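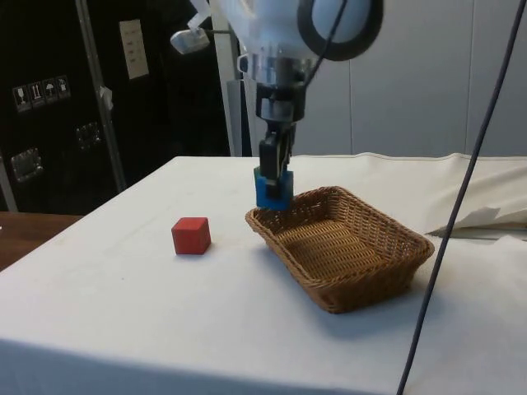 ## Kirholm fingers vs. the Drader set for small cubes – opinions wanted

**mossytorque** – Monday

Hi all! I've been meaning to write this up since May and kept putting it off, so forgive the length. I'm choosing between two sets of fingers for our arm, and the test job is as plain as I could make it: pick up a colored cube, carry it over to the wicker basket, let go, go back for another. I ran 40 picks with each set.

The Drader fingers are stiff and close very squarely, and I love them for that. They missed one pick in the whole run. The Kirholm ones have a bit of give in the tips and missed three, but they were much kinder when the cube was sitting at an angle (the Drader tips tend to catch a corner and spin it – you can imagine the language).

Price is the other thing. I was quoted 1,491 for the Kirholm set with the adapter and 900 for the Drader. That's a lot of money for some give!

**pallet_jill**

I'd take the Drader and spend the difference on a better wrist camera. One miss against three in 40 isn't enough to tell me anything, and I say that with love, having once bought an entire controller on the strength of 20 good picks. What speed were you closing at?

**mossytorque**

Fair point about the numbers, and I'll do a longer run. Closing speed was the default on the Cullinane controller for both sets. I went back to it this afternoon with all three cubes, green, red and blue, and left them turned different ways on the cloth on purpose. Blue is the one in the fingers:

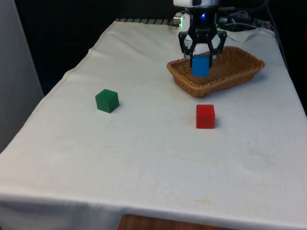 **oldservo** has to disagree with Jill, I'm afraid. Default closing speed is far too quick for stiff fingers on a soft cloth, and I'd bet that's where your spinning comes from. Halve it and run the Drader set again before you spend a cent. I had the same trouble with a Hotska gripper and slowing it down cured most of it.

**pallet_jill**

That isn't disagreeing with me, that's telling them to buy the cheap ones more slowly :) But I don't think speed fixes a bad approach angle. If the wrist isn't lined up with the cube faces, the first finger to touch is going to push, fast or slow.

**oldservo**

It'll push less, though. Try both and post the misses, would you?

**mossytorque**

Will do – half speed first, then wrist alignment, same cubes and same basket. The Kirholm set has to go back Monday, so I'll start with that one.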